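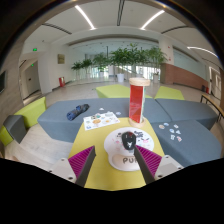
Small shareholders are guessing most of the time, according to one of last year's panel members, and a fund manager who never hears from them is guessing as well. We would like to hear from more of them.

Nokix is looking for private investors to join its reader panel on technology shares. You should hold shares or funds in at least one listed technology company and have made your own decisions about buying and selling for two years or more. You do not need to be an expert.
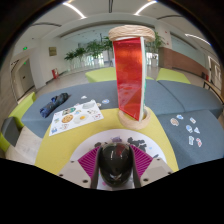 Issue 90

The panel had 2,596 members when the last survey closed in March. Each member fills in two short questionnaires a year — one on what they hold, one on what they expect from chip makers, software firms and online retailers. Fullon runs the survey and removes names before we see the answers. We do not ask for account numbers and we do not give investment advice.
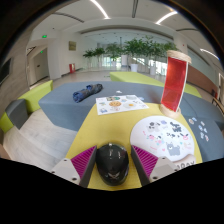
A mouse on a yellow surface

Members receive the full results free of charge. People who work for a stockbroker, or for Fullon or Nokix, cannot take part.

To apply, fill in the form on the Nokix panel page before noon on the last day of June. Replies go out in July.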